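Two arms, one table: cables, fingers and a lot of black cloth

March 2023

The second arm is finally bolted down, so I can stop calling this a one-and-a-half-arm project. I rent a bench at Nellach, a shared workshop, and most of my evenings since November have gone into it.

The first thing I got wrong was the cable on the wrist camera. I had it zip-tied along the forearm, which looked tidy and pulled tight every time the wrist rolled past a certain angle. It now goes up and over in a loose loop with plenty of slack. It looks worse. It has run for 40 hours without a dropped connection, and before that I was getting one or two an evening.

The frame was the next problem. With one arm moving, it was stiff enough. With two, the uprights swayed and the overhead view swayed with them. I priced corner plates from Budent and decided against them, then strung thin cable diagonally across the back and tensioned it by hand. The black cloth was already up by then, so the cable runs in front of it. I may redo that one day.

Calibration took longer than the bracing. Each arm knows where its own base is, but the two have to agree on where the middle of the table is, and mine were off by 26 mm at the start. Most of that was one base sitting slightly rotated under its clamp. I loosened it, squared it against the table rail and ran the routine again. The leftover error is small enough that the fingers make up for it.

The fingers are printed, with a triangular opening in the outer frame so they flex a little when they close on something. Black grip material goes over the tips. The first set came off the Rondesach printer in the back room and split along the layers after 2,000 open-close cycles. I turned the part on its side for the second print, slowed it down, and that set is still on.

For test objects I've been using toy food and a couple of toy-sized dishes. They're light and they come in awkward shapes, and a dropped one doesn't matter. The job is simple on paper: pick up a piece, bring it to the middle, put it in or near a container. I drive both arms by hand from a pair of smaller ones and record the motion. A decent session is about 20 recordings before my shoulders complain.

Both arms out over the table:

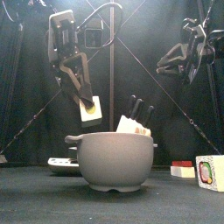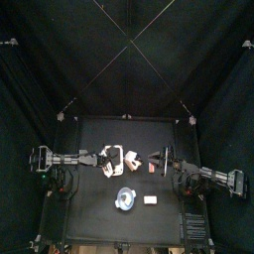 Archie Cowie read a draft of this and thinks I should replace the diagonal cable with solid struts before recording anything else, as cable goes slack over a few weeks and the calibration will drift along with it. He also asked whether I check the base clamps at the start of each session. I don't, but I've put a wrench on a hook by the bench. The struts will have to wait until the Huamán order comes in with the longer bolts.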